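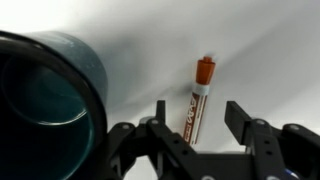 1. Purpose of this report

Trameo is funded to show small firms in the district what a robot arm can do on light handling work before they spend money on one. The grant terms call for an open day in the first year and a written account of it. The open day took place at the Stitton laboratory in April. This report covers the demonstration, attendance, the questions raised by visitors, and the changes proposed for the second event at Rerkolcombe.

Report issued August 26, 2019.

2. The demonstration task

The task chosen was to pick up a dry-erase marker and put it in a mug. It was selected from a longer list for three reasons. A visitor can see at once whether it has been done. Both objects can be bought anywhere, so a firm wishing to repeat the task on its own equipment can do so. Finally, it includes a step that is awkward for a two-finger gripper: a marker is narrow, and the fingers have to close on it squarely or it turns as it is lifted.

A run was counted as complete when the marker was inside the mug and the gripper had moved clear. Runs in which the mug was knocked over, or in which an operator pressed the stop, were counted as failures whatever the position of the marker at the end. This is stricter than the rule in the original proposal, which allowed one restart. The change was agreed with Barasa, our equipment partner, at the planning meeting.

3. Layout

The demonstration used the long white table, with the working area marked out in blue tape. The arm, a Franka, is mounted on aluminium extrusion along one side of the table. The dark teal mug was used with the arm throughout. A lighter mug was tried during preparation and gave poor results against the white surface, where the software had trouble finding the rim.

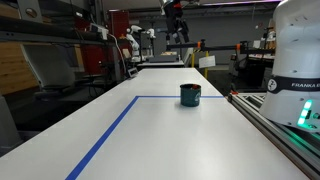
The rest of the laboratory was left as it is in normal use. We considered clearing it and decided against this. Visitors from workshops told us at the scoping stage that they distrust a tidy demonstration, and the cost of moving the other arms and recalibrating them afterwards would have fallen on the project budget.

Visitors were brought through in groups of six. Each group had a short safety talk at the door, watched several runs, and then had time for questions. Groups stood on the side of the table opposite the arm. Noise from the general extraction system made the talk hard to hear for people at the back, and this was mentioned on several feedback forms.

4. Attendance

The target in the grant agreement was 50 visitors. Attendance was 43. Bookings had passed the target a week earlier, and the shortfall is explained by late cancellations, most of them from one food packing firm that had a line stoppage. That firm has asked for places at the second event.

Most visitors came from firms with no robot on site. Packing, light assembly and laboratory supply were the trades most often given on the forms. The college sent one group of trainees, who are included in the total.

5. Results

The arm made 109 runs over the day. The log shows that failures were of two kinds. In the first, the marker was gripped too near the cap and swung as it was raised, so that it struck the rim on the way in. In the second, the arm stopped by itself when it met more resistance than its limit allowed. The second kind became less frequent after the limit was adjusted during the lunch break. Since that adjustment divides the day into two sets of runs under different settings, we do not give a single success rate here. The full log is supplied separately with the claim form.

No safety incident was recorded. The stop button was pressed twice, both times by the operator as a precaution.

6. Questions from visitors

Cost was raised by every group, followed by the time needed to set up a new task. We answered the second question with our own figures for the marker task, including the days lost to the lighter mug. Several visitors asked whether the arm could cope with mixed parts in a bin. The answer given was that it could not do so in its present form.

A smaller number asked about guarding. The safety talk dealt with our own site only, and two visitors took it to be general advice. The wording will be changed.

7. Changes for Rerkolcombe

The Rerkolcombe room is smaller and has no fixed extraction. The following changes are proposed:

- force limit to be set and tested the day before, with no adjustment during the event
- a second task, using an object supplied by a local firm
- written handout on guarding, checked by Barasa
- confirmation call to all booked firms in the final week

The extra task can be prepared within the existing staff allocation. Transport of the arm and its mount was not included in the first-year budget, and approval is requested to move the unspent catering line to cover it.

Share 6
0 comments
Search this site
Enter keywords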